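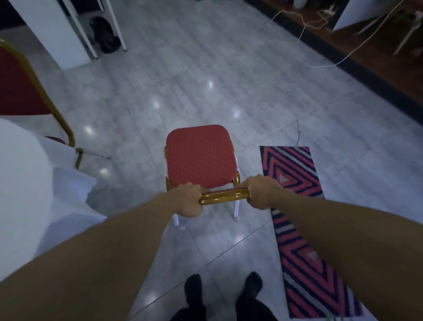
Three Lights Over Lisgate: My Favorite Case, Finally With the Original Logbook

Home | Sightings | Reading List | Contact

If you've followed this blog for any length of time you know I can't shut up about the Lisgate lights. Well, I've now read the observer's logbook, all 219 pages of it, and I'm so happy I could do a cartwheel!

Quick recap for new readers. One January night, an amateur astronomer named Demyd Pasichnyk was out in his yard waiting for Jupiter to clear the trees when he saw three amber lights in a line, low in the east. They held still, then the middle one dropped below the other two and all three faded out. He wrote it down right away, with compass bearings and a little pencil sketch (the sketch is gorgeous, by the way).

Most versions online say the whole thing lasted 2 minutes. The logbook says 13! That's a huge difference. A meteor is out completely, and so is a satellite train, at least any I've ever watched. Somebody must have copied it wrong years ago and everyone after that copied the copy, me included. I've fixed my old post.

Tahira Shaikh, who scanned the pages and very kindly shared them with me, leans toward aircraft landing lights seen head-on. Planes coming straight at you can seem to hang there forever, and she's right that the bearing lines up pretty well with the old approach to the Dovitz airfield. My problem is the color. Pasichnyk had logged planes on that approach dozens of times and always called them white. On this one he wrote "amber, like a street lamp" and underlined amber.

Then there's the Vasylenko theory, which says flares dropped at 2,000 feet. Flares drift and sink, so I like it for the middle light. I like it a lot less for the outer two, which he measured against a chimney and found hadn't budged.

So what was it? I don't know, and I love that I don't know. Next up I want the wind readings for that night, and if anybody out there has old weather records from the Dovitz side, please, please write to me. Even a scribbled farm diary would make my month.

14 comments | 6 shares

Older post | Newer post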